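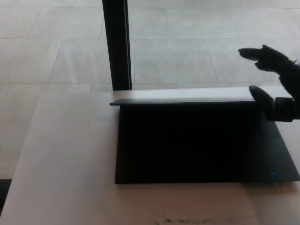
Ivholm Work Table, pale top

A table for people who own a laptop and would like to put it somewhere. The Ivholm has one job and no app.

The top is matte and light, a shade our catalog calls Oat and everyone in the warehouse calls beige. We chose it after a year of selling the same table in black, which showed every crumb from every lunch since the day it was delivered. Oat shows fewer crumbs. It does show ink, marker and paint, so if your work involves any of those, please read the care section before you buy and not the morning after.

There are no drawers. Customers ask for drawers, and then they fill them with cables for phones they no longer own. There is no cable hole either. The cord goes over the back edge, as cords did for your parents.

Sizes and parts
Sutcliffe legs (fixed height) or Bredel legs (cranked by hand, slowly)
Top: 1000 mm or 2000 mm wide
Bolts: 16, plus one spare for the one that rolls under the radiator
Hex key: included, and you will keep it forever

The 1000 mm top takes a laptop, a mug and an elbow. The 2000 mm top takes two people who get along. We tried it with two people who didn't, and the table was fine.

Care

Wipe with a damp cloth. Dish soap is all right. Scouring powder is not, and we can tell when you send it back. Green marker is the stubborn one – go at it early with a little rubbing alcohol on a cotton pad, and try a corner first. Close the laptop all the way before you start. Half shut, it catches drips very well, and keyboards are outside our warranty.
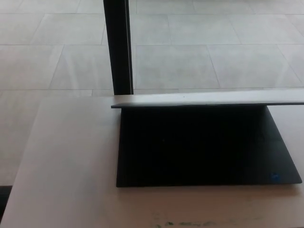 Gunnlaugur Mikkelsen writes that he has had the Oat top since November and would buy it again, though he wishes we'd mentioned how bright it gets beside a window. He works with his back to the sun now and says the neighbors have started waving.

Noted, and now mentioned. If your desk faces the window, ask for a sample of the top before ordering. Samples are free and make a decent coaster.

Delivery

Hetico brings it to the door in two flat boxes. The larger one is heavy, so have a second person home, ideally one who hasn't been told why. Returns are accepted for 108 days, a number we picked in a meeting and have had to honor ever since.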